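Skip to content
The Second Shelf
Home / Recipes / Opinion / About

Recipes Should Give Weights, and the Old Ones Should Be Left Alone
Filed under Opinion
Posted in February

I cook from other people's recipes most nights of the week. Some come from blogs, some from library books, and a lot come from a shoebox of cards that belonged to my aunt. I have opinions about how recipes are written, and this is the one I get the most mail about.

A new recipe for anything baked should give the flour in grams. It can give cups too, if the writer wants. But the grams should be there, and they should be the number the writer used in the kitchen, not one added afterward from a conversion chart.

A cup of flour is a different amount depending on who fills it. I scoop straight from the bag and level it with a knife. My neighbor Enda Buckley spoons hers in and taps the cup on the counter. We both made the same honey loaf last winter, from the same printout, and mine came out heavy enough to slice for toast and not much else. Hers was fine. We had each followed the recipe. The recipe said three cups and left it there.

I went back and weighed what I would have used. Then she came over and did it her way, and I weighed that. The gap was enough to explain the loaf. She said she'd always wondered why people complained about dry cake.

The usual objection is that American home cooks don't own scales. Plenty of us don't. But a basic kitchen scale costs less than a decent saucepan and fits in a drawer, and once you have one you wash fewer cups. You put the bowl on, press the button, pour, press the button again. Honey and peanut butter are where it pays off fastest. Anyone who has scraped molasses out of a half-cup measure with a bent spatula will know what I mean.

The other objection is that weights make cooking feel like homework. I have some sympathy for that one. Nobody needs to weigh an onion. I don't want to see 377 grams of chopped tomatoes in a soup, and I have seen it. If the soup works with two cans, say two cans. If it works with a handful of parsley, a handful is the right measurement, and anyone can judge their own hand. Weights belong where being wrong spoils the dish: bread, cake, pastry, most candy, brines. For stew I would leave them out.

I also think writers should stop converting badly. A few months ago I made rolls from a site that gave 694 grams of flour for what it also called four and a half cups. I tried to work out what kind of cup that was and gave up. I went by the weight, added more water than it called for, and got rolls. A beginner would have assumed the mistake was hers.

Now the old recipes. Readers send me their grandmothers' cards and ask me to put them into grams, and I've mostly stopped doing it. Zarmeena Qureshi wrote to me with a family recipe for semolina halwa that measured everything in one particular steel cup. The cup went missing in a move. She wanted the true weights, and I couldn't give them to her, and neither could anyone else. What I could tell her was that the recipe used the same cup for the semolina, the sugar and the ghee, so it was a set of proportions. Any cup would do. She made it in a teacup and wrote back on Thursday to say her mother had asked for seconds.
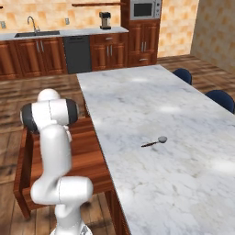

A lot of old cards work that way once you look at them. They're ratios written down by someone who knew how the batter should look. My aunt's biscuit card says "flour to start, more if sticky," and for years I thought that was useless. It isn't much help to a stranger. But she wrote it for herself, and for people who had stood next to her while she made them. If I typed it up with a weight next to the flour, I'd be writing my own biscuit recipe and putting her name on it. I'd rather keep the card as it is and write mine on another one.

So when I post something new here, you get grams for the baking and plain kitchen language for everything else. When I post something old, you get it as written, with a note underneath saying what I used the day I made it. If you want to argue for ounces, the comments are open. I grew up with ounces and I don't mind them, though I find it easier to halve a number that has no fractions in it.

The honey loaf is going up again next week with the weights fixed. Bake it 15 minutes longer if you're using a glass pan, and check the middle before you trust the top.

Filed under: Opinion, Baking, Measuring
Previous post: What I Keep in the Freezer Door
Leave a comment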